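October 8, 2015

Blow molding line 2, Gumgate order, continued from the last entry.

Changed over to the Gumgate five-liter jug this morning. Screw, die and pin all out and cleaned before the new pin went in. The old pin had a burnt ring on it a little above the tip, same place as in May, so the purge we do at shutdown still isn't reaching there. I scraped it with brass and put it back in the rack. Needs a proper polish before it goes on a job with natural resin.

Started on the Barkora resin with the heats from the old setup sheet. Parison came out curling toward the operator side. Adjusted the die bolts a quarter turn at a time, waiting for a few shots between each. The curl went away but the bottom pinch-off stayed heavy on one side, so I think the die was fine and the head is not heating evenly. Put the hand probe on it: back of the head was reading 5 degrees under the front. The controller shows them the same, so either the thermocouple is loose in its well or the band is going.

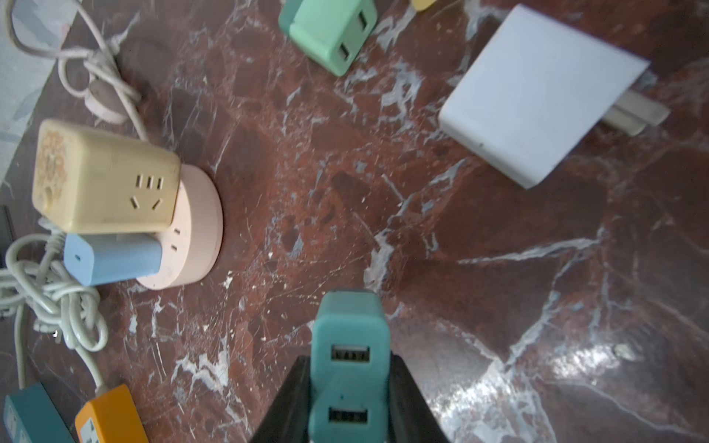

Swapped the band first, that being the quick one. No change. Then pulled the thermocouple and found the spring clip had lost its tension and the tip was sitting short of the bottom of the well. New clip, pushed it home, let everything soak. Front and back now agree on the hand probe. Old band is back on the shelf, it's still good, tagged it.

After that the wall came out better than I expected. Cut up 3 jugs and measured at the handle, shoulder and base corner. The corner is still the thin spot. Parison program has a bump where the base forms but it comes in late, and the weight goes to the pinch-off where we trim it away again. Moved the bump two points earlier and took a little off the top. Corner improved, shoulder didn't suffer. Saved under the same program number with a B on the end. Please don't overwrite the original until we have run a full order on this one.

Cooling: mold half on the fixed side runs warmer than the moving side. Flow is low on that circuit. I suspect scale — the fittings were crusty when I took the hoses off. Flushed it with the Dravano descaler and got some flow back, though less than I wanted. The circuit should be done again with the mold on the bench. 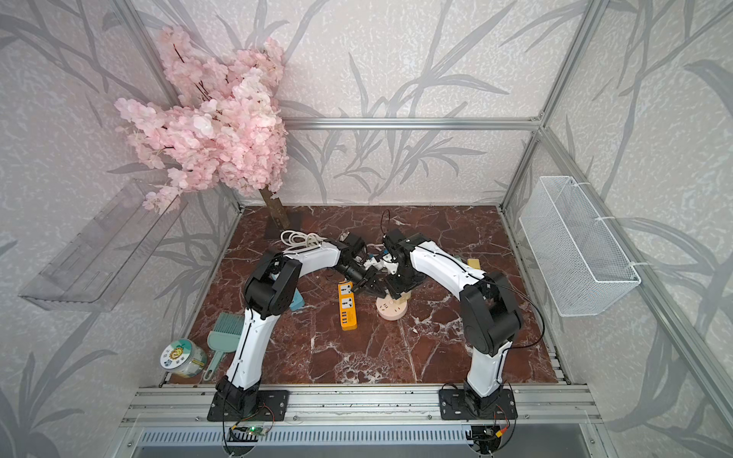
Two arms, bamboo- or reed-leaf wallpaper on the walls.

Leak test. Every jug from the first hour failed at the neck. The calibration sleeve was fine, no nicks. The blow pin was coming down slightly off center and leaving a flat on the sealing face. Loosened the pin carrier, ran it down by hand into the closed neck, tightened it there. Failures stopped. This should be a step on the changeover sheet and it isn't. I've penciled it in after "set pin height."

Regrind: kept it low for now. The hopper from the last job still had blue in the corners and we got specks until I vacuumed it out. The loader filter was also full. Whoever does the next color change, take the lid off and look with a flashlight.

Order is for 2000 pieces. At the present cycle we will finish tomorrow if the chiller holds. I would like to shorten the cooling time, but the base rocks on a flat plate when I do, so left it where it was. Araújo want the first boxes held back until their drop test is done. Boxes are stacked by the dock door with a HOLD sheet on them.

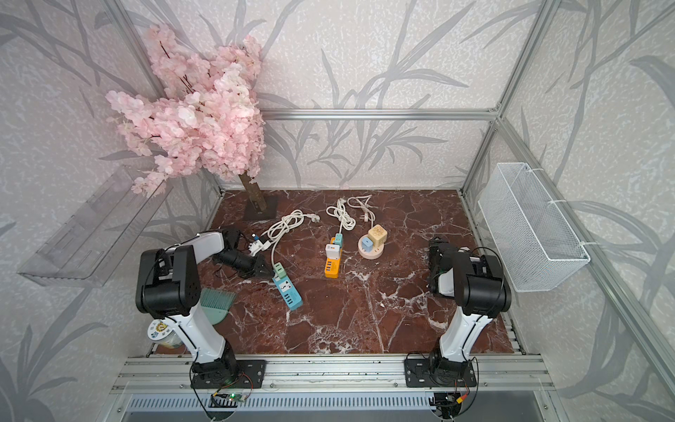 Tarcísio Lopes read this over at shift change and wrote underneath that he doesn't agree about the base. His view is that the rocking comes from the pinch-off still being hot when the jug is ejected, and that cooling time on its own won't fix it. He would vent the base insert deeper and look at the pinch land width, and he wants the warm circuit cleared before anyone touches the timer.

Fair point on the circuit. I'm leaving the timer alone. Mared Eynon has the mold drawings, will ask her for the land width before we pull the insert.

To do:
Polish the old pin
Order clips for the thermocouples, get spares
Descale fixed-side circuit on the bench
Type up the new changeover step
Weigh a jug every half hour and write it on the sheet by the press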